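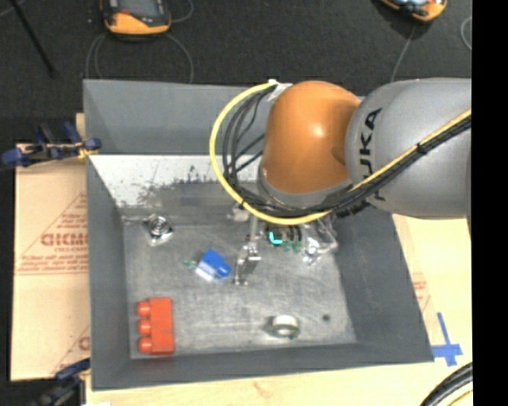 Última modificación de esta página: septiembre

Consejos de taller: cajones grandes abiertos, limpieza, desgaste y cables

Inicio > Taller > Almacenaje > Cajones y contenedores

Un cajón gris grande, abierto por arriba y con las paredes inclinadas, vale para casi todo en un taller doméstico: recortes, piezas sueltas, herramienta que va y viene, sacos empezados. Con el tiempo se ensucia, se roza y acaba lleno de cosas que no tienen otro sitio. En esta página hemos reunido lo que hacemos con los nuestros, desde la compra hasta el momento de tirarlos.

Qué tamaño comprar

Mida primero el hueco y después lo que va a guardar. Parece evidente, pero el error habitual es comprar el cajón más grande de la tienda y descubrir en casa que, lleno, no hay quien lo mueva. Los Brellell que usamos en el banco llegan hasta 213 litros. De ese tamaño tenemos uno y no sale de su rincón. Para lo que se mueve a diario usamos cajones bastante más pequeños.

Las paredes inclinadas tienen una ventaja y un inconveniente. Los cajones vacíos se encajan unos dentro de otros y ocupan muy poco. A cambio, el fondo mide bastante menos que la boca, así que las medidas de la etiqueta engañan. Si va a meter cajas rectangulares dentro, mida el fondo por dentro con el metro, en la misma tienda.

Compruebe también el borde. Un borde vuelto hacia fuera se agarra bien con guantes y da rigidez. Un borde liso y recto corta las manos cuando el cajón pesa.

Dónde ponerlo

En el suelo, separado de la pared lo justo para pasar la escoba. Si lo coloca bajo una balda, deje altura suficiente para meter el brazo entero sin golpearse el codo. Nuestra balda larga mide 2145 mm y debajo caben tres cajones medianos con sitio para sacarlos de frente.

No lo ponga pegado a una estufa ni al sol directo de una ventana. El plástico se vuelve quebradizo y empieza a abrirse por las esquinas.

Para trabajar sacando piezas del cajón, lo mejor es que la boca quede a la altura de la cintura. Sirve un banco bajo, un par de palés o una mesa vieja con las patas recortadas. Si el cajón se queda en el suelo, acabará trabajando agachado, y a la media hora se nota.

Luz dentro del cajón

Un cajón gris con las paredes altas es oscuro por dentro. La luz del techo suele quedar detrás de la persona y la propia sombra tapa lo que se busca. Una lámpara de pinza colocada a un lado, algo por encima del borde, resuelve el problema. Evite apuntarla en vertical si guarda piezas metálicas: los reflejos molestan más que la falta de luz.

Para tornillería y piezas oscuras pequeñas ponemos en el fondo un trozo de cartón claro. Se cambia cuando está sucio.

Rozaduras y zonas blanqueadas

El interior de un cajón gris con uso acaba perdiendo el color en algunos sitios. Puede aparecer una zona blanca grande, con los bordes irregulares y salpicados de motas oscuras, al pie de una pared o en el fondo. Conviene saber si es suciedad, residuo o desgaste antes de frotar.

Pruebe en este orden:

Pase un paño húmedo. Si el blanco desaparece mientras está mojado y vuelve al secar, suele ser rozadura fina del plástico.

Si el paño sale blanco, es polvo o residuo (yeso, cal, cola seca). Se limpia con agua templada y jabón.

Si no cambia nada, raye con la uña. Cuando se levanta una capa, es pintura o adhesivo viejo. Cuando no se levanta, el material está gastado y así se va a quedar.

La rozadura fina se puede disimular con lija al agua de grano 1000, mojada y sin apretar, en círculos amplios. No recupera el color original, solo iguala el tono. En un cajón de taller no merece la pena. En uno que vaya a estar a la vista en el lavadero o en la cocina, quizá sí.

Una zona gastada no obliga a tirar el cajón. Apriete con el pulgar por fuera: si la pared cede más que el resto, ha perdido grosor. En ese caso resérvelo para cosas ligeras.

Limpieza normal

Una vez al mes, o cuando el fondo cruja al arrastrar algo.

1. Vacíe el cajón del todo. Limpiar alrededor de lo que hay dentro es perder el tiempo.
2. Sáquelo fuera y vuélquelo. Dé unos golpes secos en el fondo con la mano abierta.
3. Aspire las esquinas con la boquilla estrecha.
4. Agua templada, jabón de platos y cepillo de cerdas duras. Empiece por las paredes y termine por el fondo.
5. Aclare y déjelo boca abajo, apoyado sobre dos listones para que corra el aire.

Para grasa usamos el desengrasante Savau rebajado en agua, con guantes y la puerta abierta. Se deja actuar unos minutos y se frota. Pruebe antes en una esquina por fuera, ya que algunos desengrasantes dejan mate el plástico.

No use disolvente de pintura. Tampoco estropajo metálico: deja surcos donde luego se mete la suciedad.

Los restos de etiquetas salen con aceite de cocina. Se empapa un papel, se deja encima un rato, se raspa con una tarjeta vieja y se lava con jabón.

Qué guardar y qué no

Guarde juntos los objetos de tamaño parecido. Si mezcla tablones cortos con tornillos, los tornillos acaban en el fondo y no los verá hasta la siguiente limpieza. Para lo menudo, botes con tapa dentro del cajón grande.

Lo pesado, abajo y repartido. Las herramientas con filo llevan funda o van en otro sitio: en un cajón hondo se mete la mano sin mirar.

Trapos con aceite de linaza, nunca. Pueden calentarse solos y prender. Se extienden al aire libre hasta que estén secos y se desechan según las normas de su municipio.

Los productos químicos van en su armario, con llave si hay niños en casa.

Un separador vertical ayuda mucho. El más barato es una tabla cortada en forma de trapecio, con la misma inclinación que las paredes. Para sacar la plantilla, apoye un cartón en la boca del cajón, marque el ancho arriba y abajo y una las dos marcas. Corte la tabla un par de milímetros más estrecha que el cartón, o se quedará clavada.

Cables cerca del cajón

Donde hay un cajón de trabajo suele haber un alargador, una lámpara o una manguera pasando por encima. Unas cuantas reglas:

Deje un bucle amplio en cualquier cable que tenga que moverse. Un cable tirante se rompe junto al conector. Un bucle demasiado largo se engancha en lo que se saca del cajón, así que conviene mover la pieza o la lámpara por todo su recorrido y ajustar el largo antes de fijarlo.

Si pasan juntos un cable grueso y varios finos, sujételos al mismo recorrido. Una brida en mitad del tramo recto y otra en la parte baja del bucle suelen bastar. Entre las dos, los finos pueden ir algo sueltos.

No apriete la brida hasta el tope. Debe poder girar un poco con los dedos.

Corte el sobrante a ras. Los alicates de corte plano van mejor que las tijeras, que dejan una punta que araña.

La cinta sirve como sujeción provisional. Con calor el adhesivo se reblandece y el cable resbala. Si la deja puesta mucho tiempo, revísela cuando limpie el cajón. Para quitar los restos pegajosos, el mismo aceite de antes, con el cable desenchufado, y luego un paño seco.

El color ayuda. Un cable amarillo se ve bien sobre un suelo gris y se tropieza menos con él. Si solo los tiene negros, ponga un anillo de cinta clara cada cierta distancia.

Reparaciones sencillas

Grietas cortas en el borde: haga un taladro pequeño justo donde termina la grieta, para que no siga avanzando. Después atornille una pletina a cada lado. Si el cajón va a estar a la intemperie o cerca del mar, use tornillos de inoxidable 316 y arandelas anchas. Dentro de casa vale cualquier tornillo que no esté oxidado.

Grietas en el fondo: no las repare si el cajón va a llevar peso. El pegamento de contacto no agarra bien en la mayoría de estos plásticos y la cinta americana dura hasta la primera carga seria.

Asas rotas: se sustituyen por cuerda. Dos taladros a cada lado, cuerda gruesa, un nudo por dentro y un trozo de manguera vieja como empuñadura. Queda mejor que la original.

Pared abombada: vacíe el cajón, póngalo al sol templado una hora y cruce dos listones por dentro, haciendo fuerza hacia el lado contrario. Déjelos toda la noche. A veces vuelve a su sitio y a veces no.

Etiquetas

Escriba en la cara que se ve desde la puerta. El rotulador blanco permanente se lee bien sobre gris medio y oscuro. Si el contenido cambia a menudo, use un portaetiquetas de los que vende Trindden para estanterías, sujeto con dos remaches.

Ponga el contenido y nada más. Las etiquetas del tipo «varios» se convierten en un segundo cubo de basura.

Cuándo tirarlo

Cuando el fondo tenga una grieta que pase de lado a lado, cuando el borde se desmigaje al apretarlo o cuando huela a disolvente después de dos lavados. Llévelo al punto limpio. Si el plástico aguanta, hágale agujeros en el fondo y úselo de jardinera para plantas que no se coman.

Páginas relacionadas

Cómo cortar un separador de madera a medida
Lámparas de pinza para el banco de trabajo
Bridas, velcro y cinta: qué usar en cada caso
Quitar cola seca de plástico y metal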